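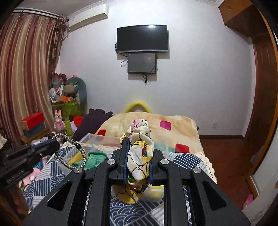

Der Handgreifer hält ein gemustertes Haargummi aus Stoff, dahinter die durchsichtige Kunststoffbox.

Flitevside Handgreifer, Aufnahmeset mit Auswertung: mein Eindruck nach 4 Wochen

Gekauft habe ich das Set wegen der Methode, die dazu gehört. Man führt den Greifer selbst mit der Hand, die Kamera sitzt darauf, und aus den Aufnahmen lernt später ein Roboterarm die Bewegung. Im Begleitbericht von Ezequiel Garrido wird das für weiche Gegenstände beschrieben, also Stoff, Bänder, kleine Kleidungsstücke. Genau dieser Teil hat mich interessiert, denn mit starren Teilen arbeiten schon viele.

Ich habe 385 Vorführungen in einer normalen Wohnung gemacht, nicht im Labor. Nach dem Training mit der Software Enholm hat unser Arm 88 Prozent der Stoffteile richtig abgelegt. Das ist ein guter Wert, aber man muss ihn vorsichtig lesen: Alle Versuche waren auf derselben Unterlage. Auf einem anderen Tisch habe ich nur wenig probiert, und das Ergebnis war deutlich schwächer.

Zum Gerät selbst. Die Backen schließen gleichmäßig und die Polster innen halten auch dünnen Stoff, ohne dass man stark drücken muss. Die Schrauben an den Gelenken habe ich einmal nachgezogen. Für meine Hand ist der Griff etwas zu schwer, nach ungefähr 3 Stunden wird das Handgelenk müde – eine Pause ist dann besser für die Daten. Das ältere Modell von Lorente war leichter, hatte aber mehr Spiel in den Backen, und dieses Spiel sah man später auch in den gelernten Bewegungen.

Weniger zufrieden bin ich mit der Anleitung. Die Kalibrierung steht auf einer halben Seite, und wie man misslungene Vorführungen markiert, habe ich erst durch Nachfragen erfahren. Wer eine ähnliche Studie plant, bekommt ein brauchbares Werkzeug, sollte aber von Anfang an die Unterlagen wechseln. Ich würde es wieder kaufen.

Kontakt | © 2019 Algate | Nach oben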